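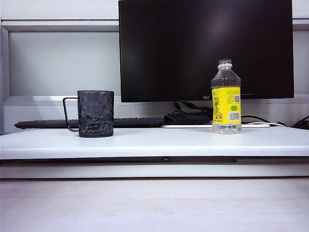 # Chapter 7: Where Things Get Put Down

Every building contains two floor plans. One was drawn by an architect, approved by somebody with a stamp, and filed. The other was drawn by the people who moved in, one mug at a time, and has never been filed anywhere. This chapter concerns the second plan, which is the one you'll trip over.

We will call the subject *informal storage*, meaning the keeping of objects in places that were built for some other purpose or for no purpose at all. A windowsill with keys on it is informal storage. So is the third stair from the bottom in most houses with children, the top of the refrigerator, the passenger seat, and the treadmill. Chapter 6 dealt with closets, cabinets, pantries, and the other places where storage is supposed to happen. Readers who found Chapter 6 reassuring should enjoy the memory.

## 7.1 The flat surface problem

Students new to interior planning tend to treat storage as a matter of volume. They measure what a household owns, measure the cupboards, and subtract. If the answer is positive, they go to lunch. Then they visit the finished apartment six months later and discover that the cupboards are two-thirds empty and the dining table can no longer be used for dining.

The trouble is that volume and convenience are different quantities, and people spend convenience like water. A cupboard asks you to walk to it, open it, find a gap, and close it again. A tabletop asks you to let go. Given a choice between four actions and one, a tired person at 6 p.m. will choose one, and so will a rested person at 9 a.m., though with slightly more guilt.

Any horizontal surface between knee height and shoulder height, within reach of a place where people sit or pass, should be assumed to be storage. It doesn't matter what the drawings call it. A radiator cover is storage. A piano is a great deal of storage, and the lid of a piano that hasn't been played since the lessons stopped is practically a warehouse. Raised shelves on desks deserve special suspicion. They are sold as a way of clearing the desk, and they do this by adding a second desk on top of the first, which then has to be cleared as well. Anyone who keeps a drink next to a screen already knows how the matter ends.

Slope is the only reliable defense. Some older public libraries had sloping tops fitted to their card cabinets, and it's hard to look at one without picturing the librarian who finally had enough.

## 7.2 The Tundisholm stair

The standard teaching case is a stair, and it comes from Tundisholm, a housing project of 35 row houses built on a hillside above a ferry landing. The architect, Cyprian Sobczak, was a tidy man who believed in tidy people. He gave each house a generous hall closet, a boot room, a linen press on the upper landing, and a cellar. By the arithmetic of the day the houses were lavishly supplied.

He also gave each house a half-landing with a broad ledge beneath the window, because he liked how the light came in there. The ledge had no function. In the specification it appears under "joinery, misc."

When Sobczak returned the following January to take photographs for his portfolio, he found that the ledge had become the most heavily used piece of storage in every house he entered. Laundry waited there to go up. Library books waited there to go down. One family kept its telephone directory, its sewing, and a hamster on it. The linen press, meanwhile, held linen in two houses and a disassembled bicycle in a third.

To his credit, he wrote it all down. His notes on the visit are irritable for two pages and then become interested, and the change of tone is worth a student's attention. By the end he has stopped calling the ledge "misused" and begun calling it "the shelf." In his next project, at Skemside, he drew the ledge deliberately, made it a hand's width deeper, and put a lip on the front edge to stop things from rolling down the stairs. He left out the linen press entirely. There were complaints about this from people who, on being asked, turned out to have nowhere else to put a bicycle.

### What the ledge was doing

It's tempting to say the residents were lazy, and some of them surely were. But look at where the ledge sat. It was halfway between two floors, on a route everyone in the house walked many times a day, at a height where nothing had to be bent for or stretched to. An object left there would be seen again soon by somebody headed in the right direction. The ledge was a waiting room.

Objects spend a surprising part of their lives in waiting rooms. A coat that has been worn once isn't dirty and isn't clean. A letter has been opened and not answered. A casserole dish belongs to a neighbor. None of these things has a correct cupboard, since cupboards are built for objects whose status is settled. Planners call such things *pending objects*, and their proper treatment takes up most of Section 7.5.

## 7.3 Three kinds of drift

Objects move toward informal storage in different ways, and a planner who can tell them apart will save a client money.

**Settling** is the simplest. An object stops where its owner stops. Bags settle by doors and shoes settle a few steps past the shoe rack, as though the rack were a suggestion about general direction. Settling is cured by moving the furniture. Lecturing the family has been tried.

**Seeding** happens when one object gives permission to others. A bare hall table can stay bare for weeks. Put a single glove on it and by the weekend it will have acquired a flashlight, a leash, two receipts, and a screw that must be important. The Turcotte house, which we'll meet again in Chapter 9, had a sideboard that was kept clear through four years of strict household policy and was lost in one afternoon to a bowl of walnuts.

**Silting** is the slow one. Nothing seems to arrive, yet the level rises. Silt collects behind and beneath things: cords, dust, the spare cord, the cord for the thing that was given away. It is rarely noticed by anyone who lives with it, and it's the first thing a visiting mother sees. Because silt builds up in places that are awkward to reach, it tends to be removed only when a household moves, and then it's packed into a box marked *misc.* and carried carefully to the new address.

Most real surfaces show all three at once. A kitchen counter settles at the end nearest the door, seeds around the fruit bowl, and silts behind the toaster.

## 7.4 Measuring the second plan

You can't ask people where they keep things. They'll tell you where they believe they keep things, and they'll be sincere about it. In the Prenau survey, residents of 200 apartments were asked to name the room where they stored their scissors, and were then asked to go and get them. The survey team had allowed ten minutes per household for this part of the visit. They revised the schedule on the first day.

The better method is the *surface walk*. Move through the home at the speed of a person who lives there, carrying something mildly inconvenient, such as a bag of groceries or a wet umbrella. At each point where you'd like to put it down, stop and mark the spot on your plan. Do this entering, leaving, going to bed, and getting up at night for a glass of water. Then compare your marks with what is already sitting there. The match is usually close enough to be embarrassing.

Some practical notes from people who have done a lot of these:

- Do the walk before you look in any cupboards. Cupboards make you optimistic.
- Record depth as well as length. A shallow ledge collects keys and mail, and a deep one collects appliances.
- Don't let the client tidy up first. They'll try. Arrive early.
- Beds count as surfaces until somebody wants to sleep in them.
- If there is a treadmill, draw it as a closet and move on.

A careful walk through a mid-sized home takes a morning. A careless one takes twenty minutes and costs more.

## 7.5 Designing for pending objects

The older textbooks treat informal storage as a failure of discipline, to be corrected with hooks and labels. Hooks have their place, and we'll get to them. But a plan that works only when everyone in the house behaves well is a plan for some other house.

Begin with the marks from your surface walk and sort them by how long an object is likely to stay. Keys stay overnight. The neighbor's casserole dish stays until it becomes awkward, then stays longer. Short-stay objects want to be in plain view on the way out. Long-stay objects want a place with a limit to it, such as a basket or a single shelf, so that the limit does the nagging and the family is spared the job.

Consider next what each surface is worth when it's empty. A dining table has to be cleared every evening, so pending objects left on it will be handled daily, with resentment. A deep windowsill has no such duty. Wherever the two compete, give the sill a small advantage of height or nearness, and the table may survive as a table.

## Exercises

1. Carry out a surface walk in your own home. Don't choose a friend's home because yours is "not typical."
2. Redraw Sobczak's half-landing for a household with no stairs. Where does the waiting room go?
3. Find a surface that has silted. Date the lowest layer as well as you can, using receipts.
4. A client with a 700-square-foot apartment asks for more closets. List what you would want to see before agreeing, then list what you would say to the client while stalling.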